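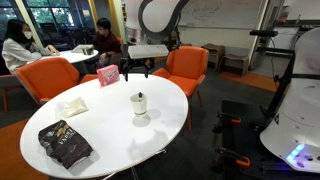

According to Nimal Howlader, coffee beans are dead two weeks after you open the bag and everything past that is brown water. I've now heard this from him so many times that I'd like somebody else to tell me if there's anything to it.

Is the freezer thing real, or is it coffee people talking?

Posted by Mesfin Sisay, 16 May 2021

Background. I drink two cups in the morning and maybe one after lunch, so a bag lasts me a good while. I buy whatever is on sale. I have always kept it in the cupboard with the top rolled down and a rubber band on it, and it has always tasted like coffee.

Now I'm told I should be splitting every bag into little portions, squeezing the air out and freezing them. Or else I should buy a vacuum canister. The Vindex one is $33, and for that money it comes with a leaflet about oxygen. My mother kept coffee in the freezer door for years and it tasted like fish sticks, so I have my doubts about that side too.

What I'd like to know:
Does freezing help, and if so, how come half the sites I read say never to do it?
Do the pump canisters do anything a rubber band doesn't?
Is any of this something a normal person would taste with milk in the cup?

Please don't tell me to buy a better grinder. I have a grinder. It grinds.

Ebise Teshome

Some of it is real, and less of it than the forums would like.

Coffee does go stale. Roasted beans give off gas and lose the stuff that makes them smell good, and the oils slowly go off in contact with air. Ground coffee does this much faster than whole beans. If you're buying it already ground, that's where your loss is, and no canister will get it back.

Freezing slows all of this down. The reason you read "never freeze it" is that most people do it the way your mother did. They put an open bag in the door, take it out every morning, leave it on the counter while the kettle boils, and put it back. Each time, damp air gets in and settles on cold beans, and coffee picks up smells from anything nearby. So both camps are right about the thing they're describing.

If you want to try it, freeze only what you won't get to soon. Use small airtight bags or jars, filled as full as you can. Take one out, let it come up to room temperature while it's still closed, then open it and don't put it back. I do this with the second bag when there's a two-for-one deal. The first bag lives in the cupboard like yours.

On the canister, I'm not convinced. The hand-pump kind takes out part of the air, and then you open it the next morning and let it all back in. I'd believe it helps a little. I wouldn't pay that for a little when a jam jar with a good lid is free.

As for milk, you'd have to test it. Get someone to make you two cups, one from each, and not tell you which is which. I did this last September with my own "obviously fresher" beans and picked the wrong one — twice. My husband still mentions it.

Obsa Gebremichael

freezer ruins it, everyone knows that. The water in the bean expands and cracks it. Just buy less coffee. I get mine from Ionescu in Wusdale, small bag, gone in a week, never had a problem.

Ebise Teshome

Replying to Obsa: roasted beans have very little water left in them, so I don't see what's supposed to be expanding. If you have something that shows the cracking I'd read it. Buying less is good advice, though, if the small bags don't cost a lot more per pound. Near me they do.

Bontu Gidey

I'll add one thing from the other direction. I worked the counter at a roaster in Clolterard for a while and we told people all sorts of things about storage, mostly because they asked. Very few of them had a storage problem. They had a coffee maker that hadn't been cleaned in a year. Old coffee oil on the basket and the pot tastes a lot like stale beans, and you'll taste it through milk.

So before you spend anything, wash every part that touches coffee with hot water and dish soap, and run the descaler through if you have hard water. Let the descaler sit for 20 minutes if the label allows it, then rinse more times than you think you need to.

Also look for a roast date. A best-by date tells you next to nothing, as it can be a year or more after roasting. Sale bags have often been on the shelf a long time, so the clock your friend is so worried about started well before you cut the top off. I never heard a good explanation for two weeks exactly. Dark roasts fade sooner than light ones, in my experience, but I wouldn't swear to that either.

Mesfin Sisay

Thanks, all. I took the basket out of the machine and I'm not going to describe it. Washed it, same beans as yesterday, and the cup is better, or I want it to be. Will do the blind test when I can get Nimal to sit still for it. Not buying the canister.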